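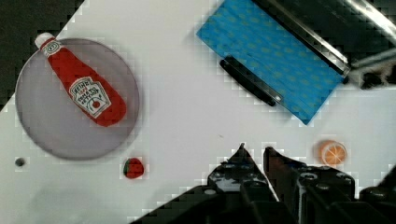

Section 5: Setting Out the Play Kitchen

Last updated: April 21, 2025
Reading time: 5 minutes
Print this page | E-mail this page

By now your Pondby table should be standing level, and you have probably been asked more than once whether lunch is ready. This section covers laying out the pieces so that little cooks can reach them, and packing everything away again in a manner that won't leave you hunting for the strawberry at bedtime (it is a very small strawberry, and it rolls).

Before you begin

Wipe the tabletop with a soft damp cloth and let it dry. Please skip scouring powders, which dull the white finish, and don't use the play cloth for the job.

CAUTION: Small pieces are not suitable for children who still put things in their mouths. Keep them in the lidded Skellness box until an adult is sitting at the table.

Laying out the pieces

1. Decide which side of the table the children will use. Everything that follows is arranged for a child standing at one of the long sides.

2. Put the biggest pieces down first. A large pot or colander needs a surprising amount of elbow room, and it is much easier to fit a lemon around a colander than the other way about.

3. Give the plate a place of its own. We like to keep it within reach of two children at once, so that one can cook while the other is served.

4. Add the pan and its spatula together, with the spatula's handle turned inward. Handles that stick out over the side get caught on sleeves, and down comes supper.

5. Scatter the fruit last, wherever there is space. Children will move it all within a minute or two, so there is no need to fuss.

Grouping by job

Grouping the pieces by what they do makes pretend cooking flow nicely, and it gives you an easy way to talk about the names of things while you play. Start with washing and measuring, then cooking, then serving.

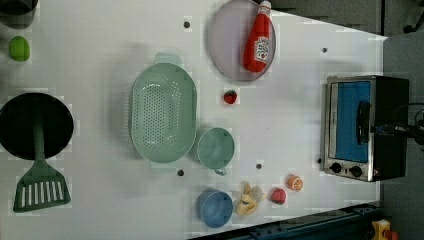
Washing and measuring belong side by side, and most children take to this pair before any other. The mint-green colander and the measuring cup sit close together, so a child can rinse the pretend fruit and scoop it up without leaning across the toaster oven. Leave the ketchup by the plate, or even lying on it; sauce is a serving job, and it will be poured over the strawberry whatever you say. A cup can go near the front for drinks.

NOTE: If your table has screw holes in the top, check them when you tidy. Crumbs from real snacks collect there, and a dry pastry brush lifts them out very well.

CAUTION: Where an oven with a cable is part of the layout, keep it unplugged during play and see that the cable is tucked well clear of feet.

Packing away

1. Shake out the cloth and fold it flat in the bottom of the box.

2. Nest the small cups inside the larger pieces - the colander will hold nearly all of the fruit.

3. Lay the pan on top, with the spatula alongside.

4. Close the lid and press both corners until they click.

Spare pieces are listed in the Jayawardena parts leaflet that came with your table. Plates are part 129 and cups are part 247. Please have the part number handy when you write to us.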